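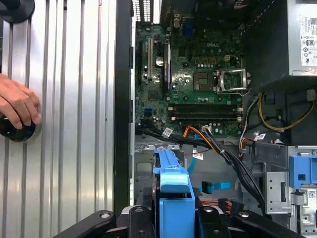
Wrist camera, side panel off, socket open.

PC assembly task for the Söderlund Cup - gripping the CPU

mossbank_t
Posts: 457
We're doing the computer assembly task for the Söderlund Cup this April and I'd like some opinions before we fix our order of work. The rules give you 900 seconds to put a processor and a hard disk into an old Dell tower. Parts start in a tray next to the case. You can open the socket lever by hand before the clock starts, and we do.

The hard disk is fine. The processor is what costs us. The arm picks it up well enough but it lands a bit rotated and won't drop into the socket. We can correct it with small nudges, but that eats the clock and I don't like pushing anything sideways over those contacts.

At the moment we do the disk first and the processor second. Half the group wants to swap.

ferrule9
Processor first. If you bend contacts you want to know early, and you won't have wasted time on a disk that scores you next to nothing.

mossbank_t
The disk is worth 20 points and the processor is worth more, but a part that's only half in scores zero. Disk first means we always leave with something.

ferrule9
Fair enough if you only want to leave with something. We took that view last year and came nowhere.

pilchard
Where's your tray in relation to the case? We had ours at the far side and the arm had to turn its wrist nearly all the way round between pick and place. Most of our rotation error came from that.

mossbank_t
Left of the case, close up against it. Disk stands upright in the back part and the processor sits in its own pocket in front.
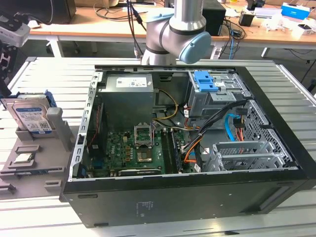 The tower is lying on its side on the slotted table, and we push it up against two stops before each run, so I trust the case position to within a millimetre. I'm less sure of the tray. It was printed by the year below and the pocket is on the generous side. The chip can turn a little in it.

pilchard
Then it's your tray. Nothing to do with the order.

ferrule9
Could be both.

quern
Agree with pilchard. Reprint the pocket tighter, or put a chamfer on it so the chip finds its own way to the bottom. We use the Mumow library for lining up and it still can't rescue a bad pick. Also tie your cables back. You've got a bundle sweeping right across the case and a finger will catch it sooner or later.

mossbank_t
Rules say cables stay as supplied. I asked.

quern
Didn't know that. Genurow let us use tape at their open day, but I suppose that wasn't a proper competition.

pilchard
What does the approach to the tray look like from the wrist? If your fingers are coming in at an angle you'll turn the chip when you close.

mossbank_t
Latest one I've got with the chip still in its pocket:
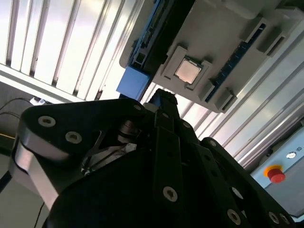

Ultdale College Robotics Club, Assembly Group

We've had a go at the pocket. Took the walls in and ran 5 picks, and four of them went straight in. The other was still rotated, so there's something in the grip as well. I'm going to try closing the fingers more slowly.

ferrule9
And the order?

mossbank_t
Still disk first. We voted.

ferrule9
I'd still swap.

pilchard
Try softer pads before you slow it down. Slow closing cost us more time than the nudging did.

mossbank_t
Will do. There's some thin rubber sheet in the workshop, I'll cut a pair tomorrow.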